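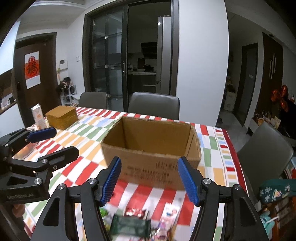
I have been meaning to write about cardboard boxes for months, and since June is when the lease on the Mansilla storage unit runs out, I may as well start now.

My rule is that any box bigger than a toaster gets saved. The big one living on the dining table has a rough rim and no visible ambition, and I can't bring myself to flatten it. The smaller one is closed, so it feels like somebody else's problem.

The plan is to send the winter stuff to the unit, which costs 400 a year and holds nearly 2,000 worth of things I wouldn't buy again. I priced new boxes at Wunance and closed the tab.

So dinner happens at one end of the striped tablecloth, next to the drink carton. The box gets the middle. I've started putting the mail in it overnight and taking it out again at breakfast.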